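Jolton word list: read me first

Hello, and thanks for downloading this. Jolton is a list of household words and sayings that I've been collecting from people in and near Livham, mostly older people, mostly over cups of tea. It started as a notebook, turned into a spreadsheet, and is now a folder of plain text files because the spreadsheet kept changing my spellings back to "proper" ones. If you've ever typed "swilly" and had it turned into "silly" forty rows in a row, you'll understand.

I'm not a linguist. I worked in a school office for years and I like how people talk. So please treat this as a careful hobby collection, and if you find something daft in it, tell me.

What's in the folder

words.txt is the main file. One word or saying per line, with a tab between each column: the word, what it means, who uses it (by age band, never by name), which part of the house or day it belongs to, and any notes. Notes can be long. I did try to keep them short and then somebody told me a wonderful story about a mangle, so there we are.

sayings.txt has the longer things, the ones that are whole sentences. "She'd wash the coal" is in there, for a person who is a bit too keen on cleaning.

spellings.txt is where I've put the variants. A lot of these words have never been written down by the people who say them, and when I asked how they'd spell one I often got a long pause and then a laugh. I've picked one spelling for the main file and put the rest here. My pick isn't more correct than the others, it's only the one I heard first or could read back to myself later.

old.txt is everything from the notebook days that I couldn't check. Use it if you like, but don't quote it as certain.

How I collected it

I went to people's houses, to the library on a Saturday, and to the hall when the lunch club was on. I'd ask what they called something, or what their mum called it, and then try very hard to shut up. This was the difficult part! My early notes are full of me saying "oh, we say that too", and of course after that everyone agrees with you. I've marked those entries with the letter P (for prompted) in the notes column, so you can leave them out if you want cleaner material.

There are 17 age and area groups in the file header. Some of them are very thin. The under-thirties in particular are mostly people who happened to be in the kitchen when I was talking to their gran.

I didn't record any voices. Several people said they'd rather I didn't, and once I'd put the machine away for them it seemed simpler to put it away for everybody. It does mean you only have my ear for the pronunciation, written in a homemade way that I've explained at the top of words.txt. I'm sorry to anyone who reads the proper phonetic alphabet. I tried to learn it one winter and got as far as the vowels.

The cleaning words

The biggest section by a long way is washing and cleaning. I didn't plan it like that, people just have a lot to say about it. There are words for wiping something quickly because visitors are at the gate, words for the grey water left in the bowl, and an argument (still going) over whether "scrat" means to scrub hard or to scrub badly. Both meanings are in, on separate lines. Cloths and sponges are their own headache, as the old word was often for the rag and has slid across to whatever lives by the sink now.

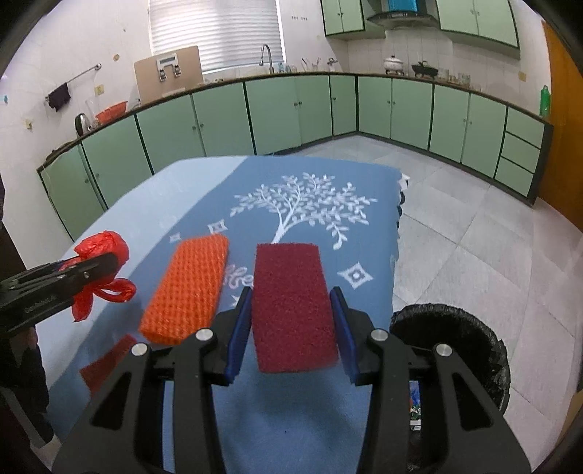

Ruth Furnival

Where someone used one word for the rough scourer and another for the soft kind, I've kept them apart. Where they used one word for the lot, the second column says "any". Please don't merge these, however tempting it looks — I merged them once myself and spent most of September undoing it.

Known problems

The tab between columns is sometimes two tabs. I've hunted these down more than once and there are always a few left.

"Yook" appears in 6 places with different meanings. It isn't a mistake. It can be an itch, a nasty smell, the stuff in a plughole, and a noise you make at a baby, and I've given each use its own line with whoever told me.

Meanings are in my words unless they're in quote marks. If they're in quote marks, that's what the person said, with the swearing left in.

Two or three entries may come from the telly. There was a comedy people here loved, and I can't always tell which way the words travelled.

Using it

You're welcome to use any of this for teaching, for family history, for a quiz night, for a novel, whatever you like. Please say it came from Jolton, and please don't try to work out who said what. Livham isn't very big and people were kind to me.

If you want the list in a searchable form, the little Candeo program in the tools folder will open it. You'll need version 3 of the list, as the older ones have the columns in a different order. My nephew wrote Candeo and I can start it and close it, so questions about its insides are better sent to him through the address in the same folder.

Sending me words

Yes please! I need the word, what it means to you, and where you or your family learnt it. A sentence with the word in it is even better. Don't look it up first, and don't worry if your sister says it differently. Send me hers as well.

I add new ones in batches, usually when the weather is bad. The next lot will be garden words, and I already have far too many for slugs.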